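Play hamburger

A play hamburger is a toy meal made of separate model layers, which children (and a good many grown-ups, it must be said) stack into a burger on a tray.
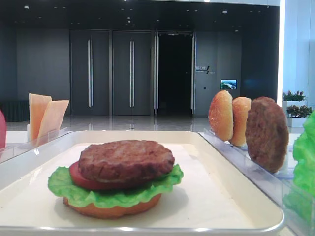 Layers and order

Most sets hold buns, a patty, cheese, lettuce and tomato. Builders differ happily over the order: some like the lettuce and tomato tucked under the meat, while the Tastero rule card puts them on top. Clear holders with slots keep the spare pieces upright and easy to choose from.

History

Kauko Heinonen designed the first Tastero set, sold in a run of 300.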